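Print this page | E-mail this article

Trelar hand-held gripper and training recipe: a second look

Tue 18 July

Trelar sells its gripper kit on the strength of a single claim: gather demonstrations by hand, with no arm present, and a policy trained on them will carry over to whatever arm you own. The write-up that ships with the kit rests on 2334 demonstrations of household handling. I have spent long enough with it to have doubts.

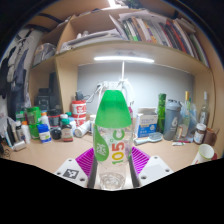 The hardware I can live with. The ribbed fingers feel decent and the plates bolt on in minutes. My trouble is with the evaluation. Trelar reports results on 368 trials, and the tables never separate bottles the policy had met in training from bottles it hadn't. A reader is left to assume the hard cases are in there somewhere.

Then there is viewpoint. The method is said to cope with any wrist angle, yet the ablation compares just two, and both look mild to me.
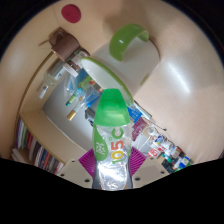 Green-capped bottle between the fingers, with a mug behind it.

Clutter is treated the same way. "Cluttered" gets one line in the appendix and no definition, so I can't tell whether it means a desk like mine or three cups on a clean table. The Drostby baseline, which Trelar beats comfortably, was trained on less data, and the paper gives that fact a footnote.

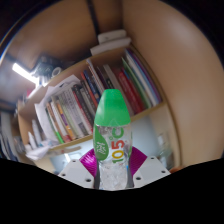
Ximeng Ye thinks I'm being too hard on the baseline: matching the data budget would have meant collecting everything again on Drostby's own gripper, and few labs would pay for that. Fair enough, but then the headline comparison should have been dropped.

Clear objects deserve their own table too. Glass and thin plastic give a camera very little to hold on to, and averaging them in with boxes hides whatever goes wrong.

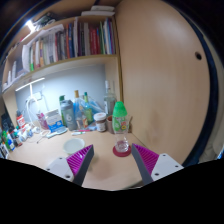
Drinking glass on its coaster, fingers open on either side.

I'd buy the gripper and wait on the recipe. Five training seeds with the spread shown would change my mind faster than another demo reel.

Review by Ginevra Sorrentino

Contact | Copyright Flamau | Back to top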